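3.2 What people told me about smell and shopping

I went into this part of the study expecting folks to talk about price. They mostly talked about their noses! Of the 1,934 diary entries I ended up with from the Hendavia neighborhoods, 232 mention smelling a piece of fruit before buying it, and I hadn't even put a question about that in the booklet. Elvira Guzmán, who coded the diaries with me, kept a separate pile for them (she called it the sniff pile, and the name stuck).

The entries are short and pretty blunt. One shopper at the Agudelo market wrote that she "won't pay for a melon that smells like nothing." Another said he lets his kids pick, then smells whatever they hand him and puts half of it back.
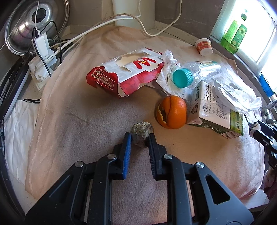

Figure 4. Fruit with its peel partly torn open, on a fleece blanket.

Peel came up a lot too, and this is where the two towns split. People in Prindside scratched the rind with a thumbnail and smelled the nail, which the stall owners hated. In Hendavia I only found a couple of entries like that, and both writers had moved there from someplace else. I'd love to say I know why. My best guess is that the Hendavia stalls hand out cut samples and the Prindside ones don't, but I didn't ask the sellers until May, and by then the diaries were closed.

I also went back through Ernero's older interviews, all 33 of them, to see if the habit showed up there. It did, mostly with older shoppers, and I get into the age question in Section 3.3.

Shares: 14 | Comments (2)

Contact us | Copyright | Back to top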